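ok thread. moving my mom's kitchen out of her house and into mine, day 2. posting so I don't scream at my husband

my mother owns 614 cookbooks. I know because she keeps a notebook. the notebook has prices in it. the most recent entry is a casserole book, 50 cents, "slightly stained"

movers were Tullent. fine people. put every box marked KITCHEN in the garage and every box marked GARAGE in the kitchen. so if you need a snow shovel it's next to my stove

she won't give up the Perko. it's a pressure cooker. older than me. the gasket has been gone for years and she uses it to store onions

me: mom you can put onions in a bowl
her: they like the dark

what I wanted to ask though -- does anybody know how to get old shelf liner off?? the sticky kind with the lemons on it. her cabinets had 3 layers of it and I have to hand the place over clean

tried so far: hair dryer, vegetable oil, swearing. hair dryer works best but it tripped the breaker and then my phone died and I sat on the floor for a bit

Segundo Quispe says dish soap and hot water, leave a wet towel on it overnight. going to try that tonight. thank you Segundo

Aníbal Chávez says paint over it. Aníbal I have seen your apartment

update from the drawers. things found in the spice drawer: paprika, paprika, a key to nothing, paprika, my baby tooth (??), a coupon for Evex floor wax

the tooth was in a film canister with a label. the label said TOOTH. at least she's organized

ok cutting boards. she had a whole stack and most of them are warped so bad they rock. I'm keeping wood and tossing the plastic ones, they're all fuzzy. she's not happy but she's napping so 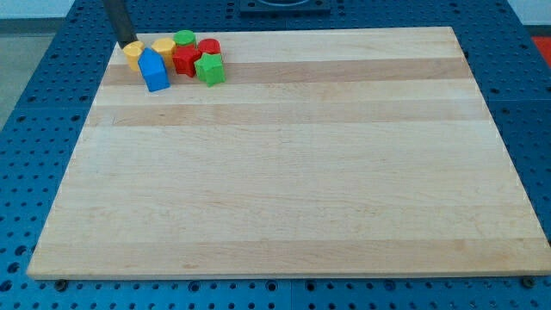 everybody keeps telling me mineral oil for the wood ones. food grade, from the drug store, not the fancy stuff. wipe it on, leave it till morning, wipe it off. my aunt used salad oil and hers smelled like old fries for a year so dont do that

also stop putting them in the dishwasher. I'm talking to my husband here but if it applies to you too then take it

she woke up. asked where the plastic ones were. I said garage. true! the trash is in the garage

she went out to the garage

ok so we are keeping 2 of the plastic ones. the green one and "the fish one." I can't tell why it's the fish one. we don't eat fish

dinner is Msimang's, the chicken place by the tire shop, becuase I can't find a single pan. I have 614 books on how to cook and no pan

will report back on the towel thing in the morning. if you have the lemon liner in your house and you're thinking about it -- start now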